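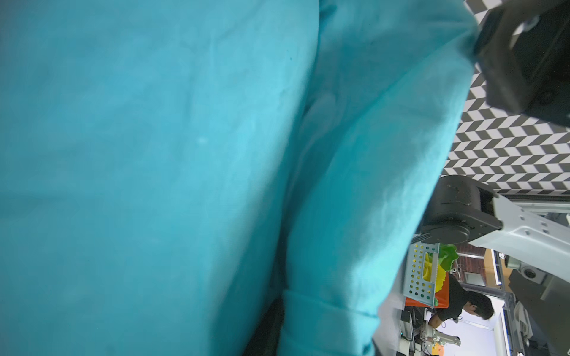 Combien de démos pour apprendre à plier un sweat ?

Cristian Cabrera
Bonjour, on enregistre des épisodes en téléop deux bras pour une tâche de pliage. Objectif 1,000, on en est à 600. Avec la caméra poignet, dès que la pince remonte le tissu turquoise, il bouffe presque toute la vue, et derrière y a encore le panier bleu ajouré avec des trucs dedans. Vous gardez ces épisodes ou poubelle ? Et faut vider le fond ou pas ? Merci d'avance

Bo-ram Ma
Garde. Si le modèle voit jamais le tissu en gros plan il sera perdu au moment de la prise. Par contre ajoute une vue fixe de dessus, synchro avec le poignet, sinon il sait plus ou est l'autre bras. Le fond : laisse, mais change le de place entre les séries. Chez nous 43 épisodes jetés sur la première série, tous pour desynchro, aucun pour le cadrage.

Rusach
+1 pour la vue de dessus. Moi je varierais aussi les vêtements, 5 minimum, avec un seul sweat ça généralise pas

Zarkier
meme souci ici, je suis le sujet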